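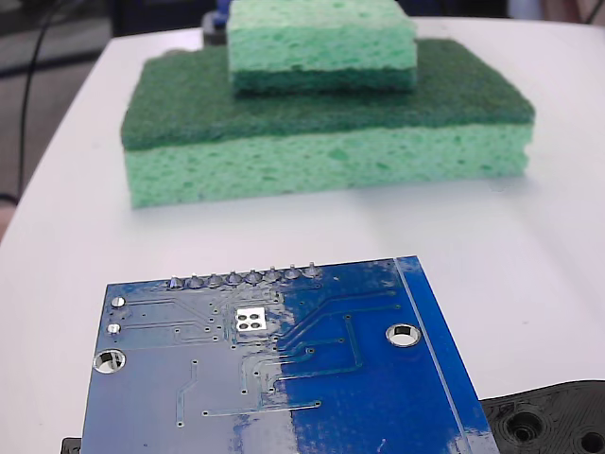 By Vimala Naidu
2025-08-18

Shetty has run the repair evenings in Takatdale since last October, and the first thing people learn is how to clear a table. The work surface is white, and anything that isn't needed for the job gets pushed to the back or goes on a shelf.

"You lose a screw on a dark bench and you've lost it," Shetty says. "On white I can find it with my glasses off."

The sponges are for the tops between jobs. Shetty buys the two-layer kind, green pad on one side, and uses the soft side unless there is glue. "The scouring side dulls the finish. I let people use it on glue and nothing else. And wring it out first - you don't want drips anywhere near a circuit board."

The group started with lamps and radios. It now gets a lot of toys, along with door chimes and the small wooden kits sold under the Inaswood name, which local parents pass from one family to the next. Shetty keeps a notebook of everything that comes in. There were 291 entries at the last count, and 50 of them were nothing more than a wire that had come off its terminal.

"So that's what I teach first. Strip the end, bend a loop, put it under the screw. If you can do that you can fix a good part of what's in the book."

Beginners practice the loop on scrap wire, with a colored block to rest it on. The block gives a plain background and lifts the wire a little off the table, so the bend is easy to check from above.
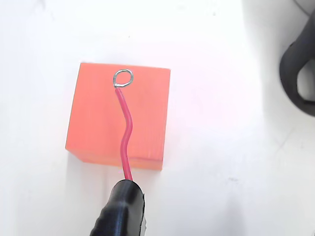 Nikutent thinks beginners should start with thicker wire, which holds its shape and forgives a bad bend, and go down in size later. Shetty has heard this before and doesn't agree.

"Thick wire is hard on the hands. Kids can't close the loop, and they get discouraged. Give them the thin stuff and let them spoil a few."

The method doesn't take long to explain. Take off enough insulation to go once around the screw. Hold the bare end at the tip of round-nose pliers and roll it over. The loop should be nearly closed, and it should go on the screw in the direction the screw turns, so that tightening pulls it in.

"Most people strip too much," Shetty says. "Then there's bare metal hanging out past the screw. Cut it and start over. Wire is cheap."

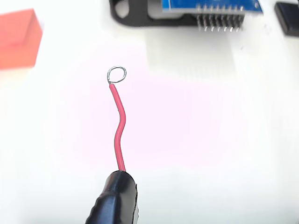 Red insulated wire with a loop in the bare end.

The spool on the shelf cost 535 rupees and Shetty expects it to last until the winter. Pliers are the bigger expense. The group owns 8 pairs, and two need new springs.

I asked what happens at the end of an evening. Offcuts go in a jar, blocks go back in their box, and the tables get wiped again.

"Then I check the floor," Shetty says. "There's always a piece of wire on the floor."

Related
Sorting a drawer of old screws
Wooden toys: when to glue and when to pin
What to bring to a repair evening

Contact | © Takatdale Repair Evenings | Back to top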